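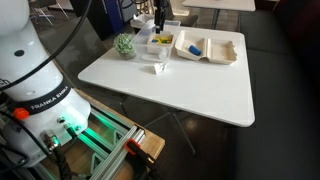 I bought the Nirkero cable sleeve kit in May after reading too many glowing reviews of it, and I still don't see what the fuss was for. You get 11 fabric sleeves, a bag of clips and a card of sticky labels for $30. The sleeves are fine on skinny stuff like phone chargers and lamp cords. Give them a thick black cable like the one draped over the white arm there, where it has to bend in a big arc, and the zipper starts to creep open at the top of the curve. I closed mine four times in one evening and then used tape.

The clips are worse. The box says they hold on "any smooth surface." Two let go of my painted desk leg inside a week. The one on the window frame is still up, so I'll give them that.

Gordon McIntyre at work swears by the Munavberg version, which has plain hook-and-loop wraps and no zipper. I borrowed a few and they stayed shut. They look cheap and they catch lint, but I haven't had to redo them.

Labels: the ink smears if you touch it too soon. Write, wait, then stick.

Two stars. One is for the sleeves on thin cords, the other for the store, Jeltaso, which took back my second kit without an argument.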